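Home Services Work About Contact

About Desthorpe

We write email newsletters for small firms. That's most of it. Some landing pages, some signup forms, the odd printed card when a client begs. But mainly newsletters, the kind people open on a phone while waiting for a bus.

Started with one client, Jekley, who sold replacement parts by mail and had a list of 913 addresses nobody had written to in ages. We wrote to them. Plain text, one offer, a real reply address. A good few wrote back, mostly to ask where Jekley had been. So we kept going.

Still small. 5 of us, one long table, shared inbox. Whoever picks up your account keeps it.

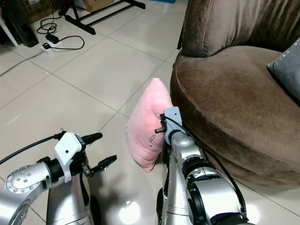 Işık wrote in to say the first draft we sent was shorter than the brief they'd given us, and could we explain the bill. Fair point. We cut it from three stories to one and charged for the one. They've stayed with us and still send briefs that are too long.

How we work

First call is free, takes 20 minutes. Have your list size handy and the last thing you sent, even if its bad. Especially if it's bad. We'll ask who reads it and what you want them to do next. If the answer is "everything" we'll ask again.

Then a sample issue. You mark it up however you like — comments, phone call, pen and a photo of the page. Two rounds of changes included. After that we agree a send day and stick to it.

We don't buy lists. Don't add people who didn't ask. If someone unsubscribes they're gone the same day, and please don't ask us to put them back for the holiday issue.

Reports go out once a month, one page. Opens, clicks, replies, who left. Replies matter most to us, opens are pretty shaky these days and we say so on the report.

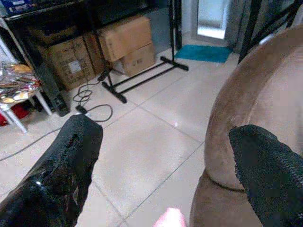 What we don't do

Social posts. Paid search. Logos. We used to do blogs and got slow at it, so Drolletus takes those now and we pass the work straight over. No referral fee either way.

Also no rush jobs under 10 working days for new clients. Existing clients, ask, we'll see what we can do.

Prices

Flat monthly fee, depends on how many issues. Setup is seperate and billed once. Nothing is charged by list size — your sending tool does that already. Cancel with a month's notice, you keep the templates and all the copy.

October is filling up, there's room for new accounts after that. Use the contact page or just reply to any newsletter of ours you happen to get.

Recent from the blog

Subject lines we threw out
Welcome emails: send one, then wait
What to do with a list gone cold
Why we put the unsubscribe link at the top
Plain text or designed? Depends who's reading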